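Mukbridge Tableware and Tabletops
README

What this is

Mukbridge is a small collection of records about everyday things kept on tables: bowls, plates, jugs, stands, trays, and the tabletops themselves. It holds 327 records. Each record is one item, with a short written entry and, where we have one, a photograph. The records were made at two addresses, the flat in Bremen and the workshop kitchen at Jaramillo. A third batch from Aden is still being typed up and is not in this release.

Contents

items.csv - one line per item
surfaces.csv - one line per tabletop, 29 in all
photos - photographs, numbered to match the item or surface
notes.txt - longer remarks that would not fit in the tables
CHANGES.txt - corrections since the first release

Columns in items.csv

id: a number, never reused. Gaps are items that were withdrawn.
kind: bowl, plate, jug, cup, stand, tray or other.
colour: an everyday colour word. We write "pale green" and leave paint names alone.
rim: plain, rolled, raised or none.
depth: shallow or deep, judged by eye.
kept_with: the id of anything the item normally shares a place with, for example a plate and its stand. Blank if it stands alone.
condition: 1 to 5, where 5 is as new.

Columns in surfaces.csv

id: as above, with an S in front.
colour: as above. If the colour is uneven, the main one is given.
feel: smooth, grained or cloth-like.
corners: square or rounded.
marks: scratches, stains, rings, burns, or none. More than one can be given, separated by a semicolon.

How marks were recorded

A scratch is entered if it can be seen from a normal sitting position. Long scratches that curve are entered as one mark, even when the line fades part of the way along. Stains are entered by place and not by cause. In the first release we guessed at causes (tea, oil, candle wax) and many of the guesses were wrong, so that column was dropped.

Shadows caused trouble as well. A bowl near a window can throw a soft grey edge that looks like a stain in a photograph. If in doubt, go by the written entry.

Known problems

42 items have no photograph.
Stands were first entered as part of the thing they held. Most have now been split off, but a few from Jaramillo have not.
Food left in a bowl is not recorded anywhere, though it shows up in some photographs.
"White" covers a wide range. Some of the white bowls look bluish inside.

Use

The records may be copied and changed for any purpose. Please keep this file with them. If you find a mistake, send the id and the name of the column, and it will go into the next set of corrections.

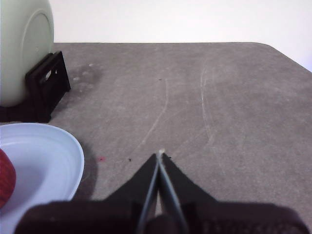 Bremen, 13 September 2023

Grey tabletop, feel entered as cloth-like, corners as rounded. Marks: scratches; stains. The two long pale scratches both curve, and the stained patch is beside the black stand, with a few pale dots on it. The round pale green piece in the stand has a raised rim and is down as "other" for now. The white bowl is entered as shallow.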